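Progress report no. 2 — Jindham evening language program
To: Sepp education fund, attn. Helju Lill
2018-10-11

Sorry this is a week over. Registration ate everything.

Where we are: both courses running. Beginner Estonian and beginner Thai, two evenings each, plus the conversation table, which wasn't in the original plan but you OK'd it in August. 85 people signed up in total. Thai filled first, which none of us expected. Estonian has room and we'll keep taking people until the end of the month.

Teaching. Sakda Saengthong has the Thai group, Ona Zariņš has Estonian and is covering the conversation table until we hire. Sakda moved the script lessons to the back half of the term. People were spending all their energy on the letters and not opening their mouths. Now they speak first and read later. Some grumbling from the ones who bought the workbook early.

Placement test — done, too long. Needs cutting before spring. The listening part was fine, the written part scared off a few people who would have been OK in the second level. Ona is rewriting it. Draft to you with the next report.

Materials. The Trusileo readers came, but three boxes short. Hemix (the distributor) says the rest is on the way, no date given. We are photocopying chapters one and two with the publisher's permission, letter is on file if you need it. Copying costs went under "supplies", I hope thats right, tell me if you want it on its own line.

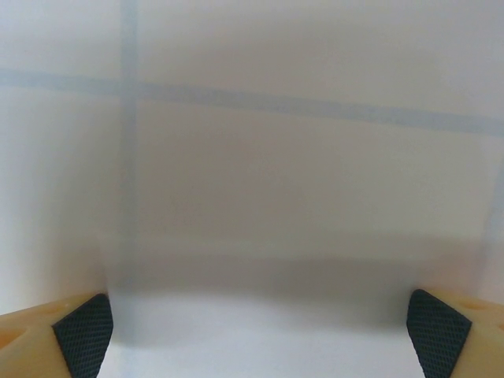
Lungile Sibiya
Program Coordinator, Jindham Language Center

Conversation table. Best thing we've done this year in my opinion. No textbook, no sign-in, tea. Former students come back for it and the beginners get to hear somebody a year ahead of them make mistakes and keep going. Only trouble is the noise, it shares a wall with the exam prep class. Looking at swapping rooms.

Film night was held. Short Thai comedy, subtitles off for the second half. Sakda gave out a one-page word list beforehand and stopped the film a couple of times so people could argue over what was said. Too many stops according to the comment cards. Will do fewer. Estonian film night not scheduled yet, waiting on the screening rights.

Attendance. Good in Thai. Estonian dipped after the third week, mostly the shift workers. Ibsa Degefa called the ones who had dropped off and got 9 of them back by letting them switch evenings from week to week. It makes the register a mess but we'd like to keep doing it.

Money. On budget except for room hire, which went up with no warning. We covered it from the travel line, as nobody is traveling. Full sheet comes seperately from Ibsa.

Still open:
Second Estonian teacher — 3 applicants, interviews to set up
Rest of the readers
Shorter placement test
Room swap
End of term certificates, wording to be agreed with you

One question for Helju. Can the unspent guest speaker money carry over into spring? Our speaker had to cancel and would rather come in the new term. Need a yes or no before we confirm the hall, so a quick email is fine, doesn't have to wait for the formal reply.

L.S.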